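Chamado 3091 - Galeria do casamento não abre
Aberto por: Lise Leclerc
Terça-feira, 16h

Olá, pessoal da Punley! Antes de mais nada, adorei as fotos, de verdade, já chorei duas vezes. Só que o link da galeria para na foto 1747 e a parte da festa não carrega, nem no celular nem no computador da minha mãe.

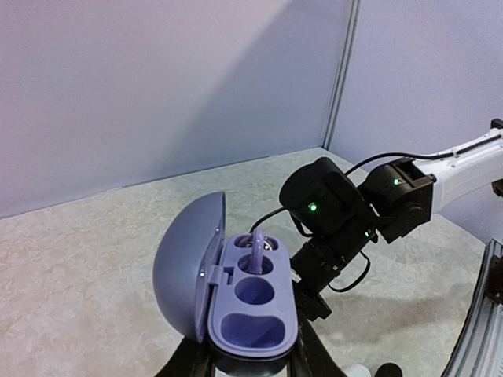
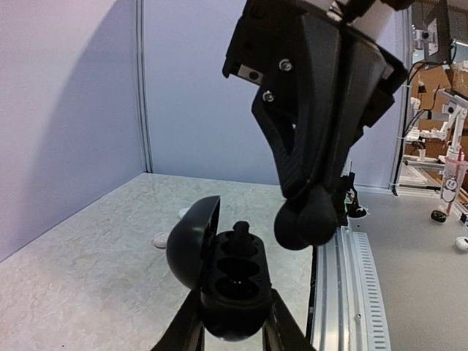

Anexos do chamado (2): estojos com a tampa aberta

Resposta de Sơn Lý:
Oi, Lise, que alegria ler isso! A galeria tinha sido publicada em dois blocos e o segundo ficou sem permissão para convidados. Já liberei. Pode sair, entrar de novo com a mesma senha e me contar?

Lise: Abriu tudo, até a valsa! Obrigada, querido.

Status: resolvido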